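Jilholm Teaching-by-Hand Group
Minutes of the November meeting, 7 pm

Welcome
A lovely full table tonight, and a warm hello to everyone joining from Orozco. Last month's minutes were accepted as read.

1. Knitwear folding
We had a good long chat about the two-colour knit, gray-blue with the pink end. Demonstrators are asked to begin with the hand-held gripper wide open and well back from the fabric, then come forward slowly - no rushing, please! It was agreed that the fuzzy edge and the label side should both get their share of turns.

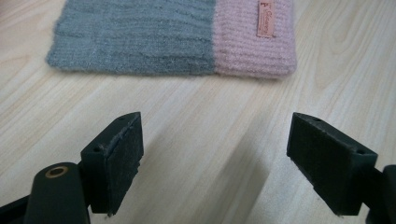

2. Recordings
The folder now holds 851 demonstrations, 206 of them knitwear. We'd dearly love 300 by the next meeting.

3. Remote control
The Kisov controllers still lag a little. Agreed to stay with hand demonstrations for soft items until the Dana update is in.

Meeting closed 8:40 pm, with tea.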